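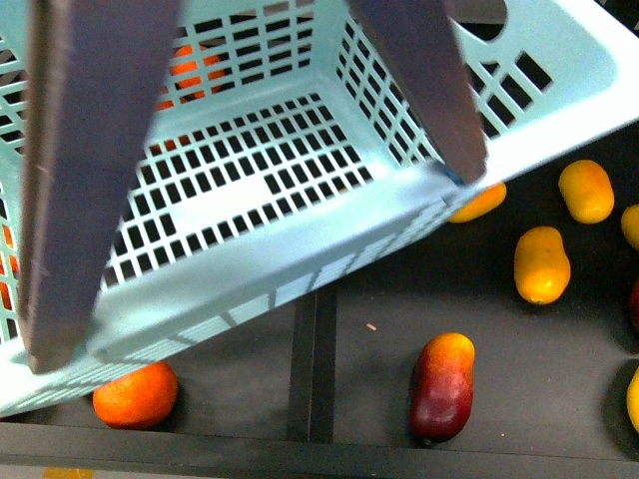 La partida cultural sube sobre el papel, pero las bibliotecas de Sillow siguen sin saber cuánto les toca

El consejo provincial de Momon aprobó en junio el presupuesto de cultura para el próximo ejercicio con un aumento que el gobierno local presenta como el mayor en años. La cifra total asciende a 172 millones, frente a los 167 del ejercicio anterior. El comunicado difundido al término de la sesión habla de «apuesta decidida» y de «compromiso histórico con el sector». Lo que no dice es en qué se va a gastar la diferencia.

El documento presupuestario, que consta de 38 páginas, dedica apenas dos párrafos a explicar el incremento. En el primero se menciona el «refuerzo de las capacidades transversales de gestión». En el segundo se anuncia una línea nueva para la «modernización de equipamientos», sin desglose por municipio ni calendario de pagos. La única obra citada por su nombre es la rehabilitación del antiguo teatro Argate, que ya figuraba en los dos presupuestos anteriores y cuya licitación sigue pendiente.

Conviene recordar que un aumento de cinco millones sobre 167 equivale a un tres por ciento escaso. Si se descuenta la subida de los costes de personal y de energía, que el propio consejo admite en un anexo sin llegar a cuantificarla, el margen para actividades nuevas queda bastante lejos del titular. La oficina de prensa no ha aclarado si la comparación oficial se hace con el presupuesto aprobado el año pasado o con el que finalmente se ejecutó, que son cosas distintas. El último informe de ejecución publicado corresponde a un ejercicio anterior y no separa el gasto cultural del deportivo.

En Sillow, el municipio con más bibliotecas de la provincia, la reacción ha sido fría. La red municipal pidió por escrito que se fijara una cantidad mínima para la compra de fondos y la ampliación del horario de tarde. La respuesta, según consta en el expediente, remite a «futuras convocatorias competitivas». Es la misma fórmula que se empleó el año pasado, cuando la convocatoria salió con tanto retraso que varios centros renunciaron a presentarse. Dos de las bibliotecas cierran a las 18:00 desde hace tiempo y no hay nada en el texto aprobado que permita suponer que eso vaya a cambiar.

Tampoco queda clara la situación de los archivos. El plan de digitalización, anunciado en su día como prioritario, aparece ahora incluido en un epígrafe general junto a la renovación informática de las oficinas. El consejo asegura que el dinero está garantizado. Puede ser, aunque un epígrafe compartido permite mover cantidades de un lado a otro sin volver a pasar por el pleno, y en Momon ya ha ocurrido con otras partidas.

La novedad de mayor tamaño es el convenio con la Fundación Mulcahy, que aportará una suma equivalente a la que ponga el consejo para becas de investigación en historia local, traducción y patrimonio escrito. Se prevé conceder 30 becas. El convenio se presenta como un modelo de colaboración, y sobre el papel suena bien: por cada euro público, uno privado. El texto, sin embargo, condiciona la aportación de la fundación a que el consejo transfiera su parte antes de que acabe el primer trimestre, un plazo que la administración provincial no ha cumplido en convenios parecidos. No se explica qué sucede con los becarios si el dinero llega tarde. Las bases tampoco detallan quién nombrará al jurado.

Los grupos de la oposición votaron divididos. Uno apoyó el presupuesto con reservas y otro se abstuvo tras ver rechazadas sus enmiendas, entre ellas la que obligaba a publicar cada tres meses el gasto real por programa. El gobierno local alegó que esa obligación supondría «una carga administrativa desproporcionada». Resulta llamativo, cuando una parte del aumento se destina precisamente a reforzar la gestión.

Las asociaciones de teatro y música de la provincia han pedido una reunión antes del verano. Quieren saber si se mantendrán las ayudas plurianuales o si habrá que concurrir de nuevo cada año. En el presupuesto figuran ambas modalidades, con la misma redacción y sin importe asignado a ninguna de ellas. El consejo se ha limitado a responder que las bases se conocerán «a la mayor brevedad».

El presupuesto entrará en vigor una vez superado el plazo de alegaciones. Cualquier entidad registrada en la provincia puede presentar las suyas en la sede del consejo, de 9:00 a 14:00, o por vía electrónica. El desglose por municipios se hará público, según la oficina de prensa, «en una fase posterior», para la que no se ha facilitado fecha.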